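Home | Issues | Authors | Submit | Search

Print this article | E-mail this article

4.2 How much do the demonstrations tell us?

It has become common to report the size of a demonstration set as if size settled the matter. We are not convinced. Our own set holds 350 demonstrations, recorded by six operators over 11 sessions, and after a first pass through the recordings we kept 261. The rest were dropped for dull reasons: a late start, a missing joint log, an operator who stopped to ask a question. None of this is unusual, yet papers seldom say what was thrown out or who decided. In our case one author (Talavera) decided, and a second author disagreed with him on enough of the borderline cases that we list them in the appendix.

The larger doubt concerns variety. Operators were told to place the objects "anywhere comfortable" on the covered part of the table before each trial. Comfortable places are not random places. People put things near the middle, side by side, right way up, and they did so more as the sessions went on. A policy trained on such data may learn the habits of the person who set the table. The Radora set, which we used for pretraining, has the same weakness, and its notes do not mention it.

We also question the choice of objects. The pair used in the trials reported in this section (Figure 6) differs in color, shape and finish, and a learner could tell the two apart from color alone. Good scores on such a pair say little about whether the system has picked up anything on where to place the fingers. Davavus, our baseline, scored well on it too -- and Davavus has no notion of contact at all.

Background is a further problem. The arm was never moved between sessions, and the desks and whiteboard behind it stayed in view. When we masked everything beyond the table edge, success fell for both methods. We read this as a warning about the data. Others on the project read it as a flaw in the mask, and we could not rule that out with the trials we had. A repeat with a plain screen is planned for September.

Figure 6. Gripper above the paper-covered work area, with the blue metal part and the black bowl used in the trials of Section 4.2.

Contact the editors | Copyright Trelen Papers | Back to top

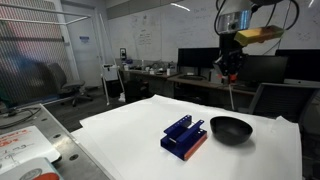
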